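Notebook, two-arm cell -- August, started 9:40

Purpose of today: go through the draft house rules for wrist cameras and hands, line by line, and strike whatever can't be checked at the bench. Živko Dimitrov wrote the draft after the Waltano review. My notes follow his numbering where I could keep it.

1. Speed during recording

Draft says "reduced speed near fixtures." Not checkable. Changed to a hard cap of 300 mm/s at the wrist whenever a fixture is inside the work envelope, 400 mm/s otherwise. The cap goes in the controller config, with the config hash written on the run sheet. Operators may go slower without a note. Going faster needs a signature.
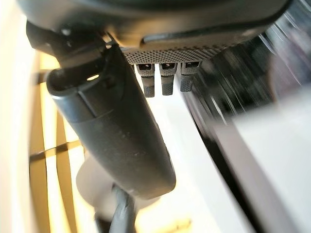 Open point: the cap is on wrist speed, but blur depends on distance to the object as well. A near object can smear while the hand itself stays sharp. I would add a second rule on exposure time and leave the speed cap alone. Živko wants one number. Left open.

2. Cables

Anything with a free cable end counts as a snag hazard. Wording now reads:

-- Route the hand's own cable so that full wrist rotation leaves slack at both limits. Check by hand, drives off.
-- No approach path may cross a loose cable below the fingertips. Replan, or move the cable.
-- If a finger touches a cable, stop and log it, even if nothing moved.

The third line got an objection from the Jimton side (too many entries). Keeping it for now. Last month's log has 548 entries and sorting them by type took less than an hour, so volume is a weak argument.

Also struck "tidy the area" from this section. Replaced with a list of items that must be out of reach before enable, kept on the cell door.

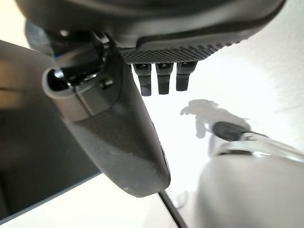 3. Two hands in one workspace

The longest discussion. Draft had a fixed separation of 5 cm between any parts of the two arms. Fine for transit, useless for handover, where the hands have to come closer than that by design. Split it in two:

Transit: 5 cm minimum, monitored, protective stop on violation.
Handover: separation monitor relaxed for the named hand pair only, force limit lowered, one arm holding position. Arm-to-arm links above the wrist keep the transit value.

The planner from Georgiou takes per-link values, so this needs no new code. The Ferna one takes a single global value and can't be used for handover until that changes. Wrote that down as a restriction.
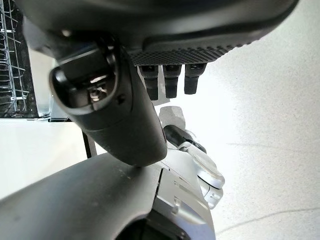 Second gripper in view beyond the hand, light gray block at its upper end.

To do: exposure rule wording, door list, restriction note to the Ferna users. Check whether the stop category for a transit violation matches what the risk assessment says; I had only the old copy at the bench. Stopped 16:15.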